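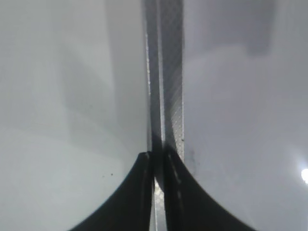
Photo: Skandumthorpe workshop notebook, bench shots

November, after lunch. Whiteboard entry, so whoever picks this up next knows where I got to. The board is the small one with the aluminum frame, laid flat on the white table, which I like a lot more than having it up on a wall – you can lean your weight over it and see the marks properly. I wanted to settle which of our markers come off with a plain block eraser and which ones need the spray. The Flivthorpe markers are the ones everybody grabs, so I started there (black only, I haven't touched the colors yet).

I did letters this time and skipped the scribbles. With a scribble I can never remember what I drew in the first place, but an A is an A and you know which bit has gone missing! The plan is 2 passes with the eraser, then stop and look at it with your head down low so the light comes across the surface. Gray haze counts as not clean. I'm fussy about that.
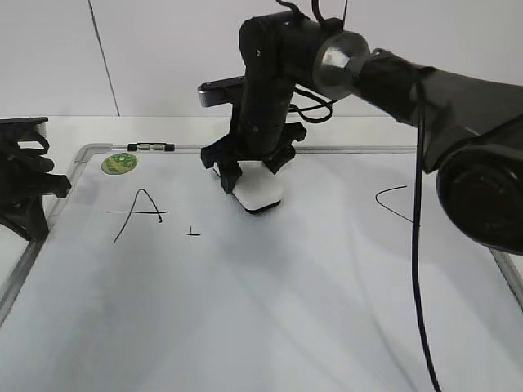
Do I need to spray the board before the first pass?
Leave it dry for the first pass and only spray if the gray haze is still there after the second.

The A on the left is my usual sloppy one, with the crossbar running out past both legs. Next to it there's a little black mark like an upside-down T, and I want that one written down because small leftovers are what I keep missing when I'm in a hurry. The round green sticker stays where it is, please, it's my "this end up" for the board and I've drawn my notes to match it.

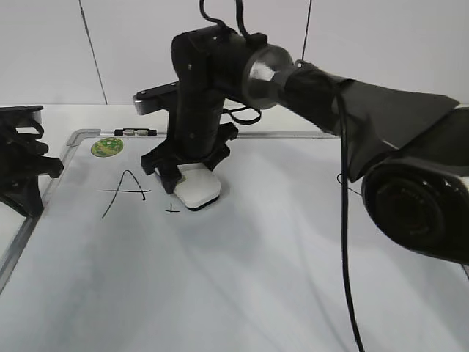 Block eraser down on the board, A to the left.

Still to do: the same letters again, left overnight, and then the cheap refills from the Georgiev box. I'd like to try 10 minutes as well as overnight, as I have a hunch most of the trouble starts early. If the eraser felt gets loaded up, swap it and write down when you did – I forgot last time and the whole page was useless. 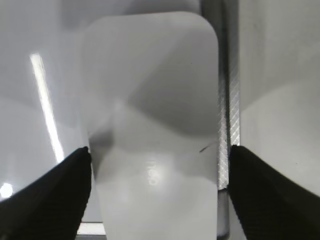 Photo credit: Skandumthorpe workshop

Spray bottle is back on the shelf by the sink, and we're low on cloths. I'll put a pack of 100 on the next order and pick this up again with the blue and the red.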